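Falta, le magazine documentaire des jeunes lecteurs
Dossier : comprendre les lieux qui nous entourent
Publié le 1 avril 2023
Texte : Nanna Hjaltested
À lire à partir de 8 ans

Pourquoi certains ateliers ont-ils une mezzanine ?

Dans une maison, les étages sont complets : quand on monte l'escalier, on trouve un plancher qui va d'un mur à l'autre. Dans beaucoup d'ateliers et d'entrepôts, il en va autrement. L'étage n'occupe qu'une partie du bâtiment, et celui qui s'y tient voit, en se penchant un peu, ce qui se passe en bas. Cet étage incomplet s'appelle une mezzanine.

Le mot vient de l'italien « mezzanino », que l'on peut rapprocher de « mezzo », qui signifie « au milieu ». On le dit au féminin en français : une mezzanine. Il désigne aussi, dans certaines chambres, le lit placé en hauteur au-dessus d'un bureau. Le principe est le même : on se sert de la hauteur quand la place manque au sol.

Un grand volume à partager

Un atelier est souvent installé dans une salle haute. On peut y faire entrer des objets encombrants, et l'air y circule bien. Mais une salle haute contient aussi beaucoup de vide. Si toutes les tables, toutes les armoires et tous les bureaux restent au sol, il devient difficile de se déplacer entre eux.

La mezzanine permet de répartir les activités. On place en bas ce qui est lourd et ce qui sert souvent. On installe en haut ce qui demande du calme, par exemple un bureau ou une petite salle de réunion. L'atelier Vallejo, que notre rédaction a choisi de présenter dans ce dossier, compte ainsi 164 mètres carrés au sol et un escalier de 20 marches pour rejoindre le niveau supérieur.

Au bord de ce niveau, il faut une protection. On l'appelle un garde-corps. Il peut être plein, comme un petit mur, ou formé de barres. Les barres laissent passer la lumière et le regard. Elles peuvent être verticales ou horizontales. Dans les lieux où viennent de jeunes enfants, on préfère les barres verticales, car les barres horizontales ressemblent à une échelle et donnent envie de grimper. 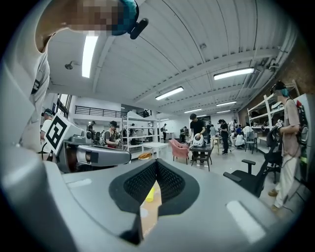 L'espace situé sous une mezzanine n'est pas perdu. Le plafond y est plus bas que dans le reste de la salle, mais une personne adulte doit pouvoir s'y tenir debout. On peut y travailler, y circuler et y ranger du matériel. La lumière du jour y arrive parfois moins bien - il faut alors prévoir des lampes supplémentaires.

La lumière et les murs

Les murs blancs sont fréquents dans les ateliers. Une surface blanche renvoie une grande partie de la lumière qu'elle reçoit, tandis qu'une surface sombre en absorbe davantage. Avec des fenêtres et des murs clairs, une salle profonde paraît donc moins obscure.

Le contour d'une fenêtre porte un nom : c'est l'encadrement. Lorsqu'il est foncé, il se détache nettement du mur blanc. Ce choix est surtout une affaire de goût, et les architectes en discutent volontiers.

Le rangement en hauteur

Le long des murs ou au milieu de la salle, on trouve des étagères. Celles des ateliers sont souvent en métal. Elles se composent de montants, qui sont les parties verticales, et de tablettes, sur lesquelles on pose les objets. Dans le modèle Dendale, les tablettes se fixent à la hauteur voulue, ce qui permet de ranger de petites boîtes un jour et de grands cartons le lendemain.

Une étagère ouverte n'a ni porte ni fond. On voit ce qu'elle contient, et même ce qui se trouve de l'autre côté. Elle peut servir à séparer deux espaces sans les fermer tout à fait.

Trois règles s'appliquent à ce type de meuble :

Les objets lourds se placent en bas, pour que le meuble reste stable.
Une étagère haute doit être fixée ou solidement calée.
On n'y grimpe jamais, même pour attraper un objet léger.

Une étagère peu remplie n'est pas forcément une étagère inutile. Il est prudent de garder de la place pour le matériel à venir.

Le plan de travail

On nomme plan de travail la surface sur laquelle on pose ce que l'on manipule. Une couleur unie et assez claire, comme le beige, aide à repérer les petits objets. Un objet jaune vif s'y remarque tout de suite. Un objet pâle s'y distingue moins bien et demande plus d'attention.

Travailler à plusieurs dans une même salle

Dans une salle ouverte, chacun peut voir et entendre les autres. C'est commode pour s'entraider, mais cela oblige à respecter quelques usages : parler sans crier, laisser les passages libres et prévenir avant de déplacer un meuble.

À toi d'observer

Lors de ta prochaine visite dans une bibliothèque, un gymnase ou un magasin, lève les yeux. Y a-t-il un niveau intermédiaire ? Comment y monte-t-on ? De quelle forme est le garde-corps ? Tu peux dessiner le lieu vu de côté, comme si l'on avait retiré un mur. Ce dessin s'appelle une coupe.

Petit lexique

Coupe : dessin d'un bâtiment vu comme s'il était tranché.
Garde-corps : barrière qui empêche de tomber.
Montant : partie verticale d'une étagère.
Tablette : partie horizontale sur laquelle on pose les objets.

Dans le prochain dossier : la piscine Tinside et ses vestiaires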